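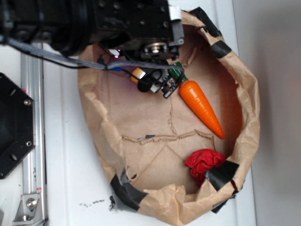 The carrot, the bag and the gripper, bench 2.

ROBOT CLUB NEWS

Quick one this time, I have the parts order to finish before the office closes and the newsletter people want this by Thursday. Sorry if it jumps around.

So. Grocery task. For anyone who missed the start of term meeting: we are entering the Jendberg Challenge again, and this year's job is unpacking. A paper bag, things inside, arm has to get them out and put them in a tray. No touching the bag with your hands once the clock is going. You get 95 seconds a run. Sounds easy. Is not easy.

The toy carrot is our main test piece and everyone has strong feelings about it by now. It's shiny, it's slippery, and the orange part is a pain to hold on to because it tapers. Close on the thin end and it squirts out. Close on the middle and it rolls. Best bet so far is to come down from over the thick end and go for the green top. Dasik team worked that out on paper first, drew the whole thing from the side with the jaw angles and everything, and then the rest of us stopped arguing. Mostly.

The red thing is the other one. Soft, crumpled, never the same shape twice. The planner likes things that have a shape. Right now it sits down against the side of the bag more than anywhere else and that is the worst place for it, the jaws have to go in close to the paper. If you have ideas about soft objects please write them on the board, left side, NOT over the wiring diagram. Somebody wrote over the wiring diagram.

Bags. Please read this part even if you skip the rest. We are not throwing bags out when they get ragged. Rules say plain brown paper, tape repairs allowed, and the black tape on the rim does the job fine. A stiff rim stays open. A floppy one folds in on the arm. So tape the rim, put the roll back in the drawer, and write your initials on the sign out sheet. If the floor of the bag is ripped, that's OK for practice, it's good for the code to see a bag that isn't perfect. For timed runs take a fresh one from the shelf.

Also: wipe the table down when you're done. There are little black specks by the bag again. I don't care whose they are, there is a cloth on the hook.

Where we are with the numbers. Goal before the regional is 900 logged tries. Each one goes in the sheet, the bad ones too, ESPECIALLY the bad ones. A blank row helps no one. If you dropped it, put dropped. If you never got near it, put that. Selorm Mensah has rebuilt the sheet so there are only 4 boxes to fill in now, object, start spot, result, notes, and there's a drop down for result so please quit making up your own words. "kinda" is not a result.

Teams, since people keep asking me in the hallway:

Dasik team has grasping. Carrot first, then the red piece, then whatever the organizers send in the mystery pack.

Nonel team has the camera code and the part that decides what to go for first. They need more pictures of the inside of the bag with stuff in different spots. If you are at the bench anyway and waiting on a build, move the carrot, take a picture, move it again. Takes a minute.

Everybody else is on the written report, and yes it counts. Last year we lost more points on the report then on the robot. I will keep saying it.

Cable stuff. The flat gray ribbon cable that runs along the arm needs slack at the wrist. Not a lot. If you pull it tight the wrist can't turn all the way, and if you leave a big loop it hangs down over the bag. Before any run, move the wrist by hand through the whole range with power OFF and watch the cable while you do it. Same for the thin black wires by the sensor. Two people at the bench for this, one to move, one to look. And if a screw on the rail or the bracket feels loose tell me, don't just crank it, we stripped one in the fall and it took a whole afternoon to get out.

Safety, same as always. Glasses on. Hair back, hoodie strings tucked in. Hands stay out of the bag when the arm has power, even if the carrot is right there and it would only take a second. Stop button belongs to one person per run and that person does nothing else, no phone, no typing. New members have to do the stop button drill before they can run anything. It's ten minutes, ask me or Selorm.

Workshop with the Subramaniam Learning Lab is on. They are letting us have their big room after school and one of their engineers will go over how to plan a path that doesn't clip the edge of a container, so pretty much exactly our problem. Bring a laptop if you have one. Bring a question if you don't. Permission slips are in the folder on the door and I need them back signed, not just filled in. Bus leaves from the side lot at 3:15 and it will not wait, it did not wait last time either, ask Dasik team.

Report outline is up in the shared folder. Sections are the problem, the first design, what we changed, test results, what we'd do with more time. Please put your name next to a section by the next meeting. If a section has no name on it I'll pick, and I'll pick whoever's been playing the racing game in the back. Graphs need labels on both sides. Pictures need captions. Write the test results so your aunt could read them.

Things we need, if any parents are reading: brown paper grocery bags, no handles, clean. Black tape. Small soft toys or play food you are done with, fruit and vegtables best, nothing bigger than a fist. No real food please, we tried a real banana in September and the less said the better. There's a box for all of it outside the lab door, under the bulletin board.

Snack sign up is also on the door. It's empty past next week!!

Open bench hours are the same, lunch and after school until 5, Thursday until 6. Last one out turns off the bench power at the strip and shuts down the laptop properly, lid closed isn't off. Put the carrot back in the blue bin so the morning group can find it. We lost a whole lunch looking for it and it was in someones coat.

T-shirts. Design vote closes at the next meeting, it's down to two and I'm staying out of it. Sizes on the sheet please. If you ordered last year and never picked yours up it's still in my cabinet.

One more, almost forgot. We need a driver for the practice runs, meaning the person who stands at the table and calls start and stop for the judges, loud clear voice, doesn't get rattled. Doesn't have to be a coder. If you've been hanging back because you think you don't know enough yet, this is a good way in. Come by at lunch and we'll try you out on a couple of runs.

Next meeting usual room, usual time. Bring your notebook, the paper one, the judges do ask to see it.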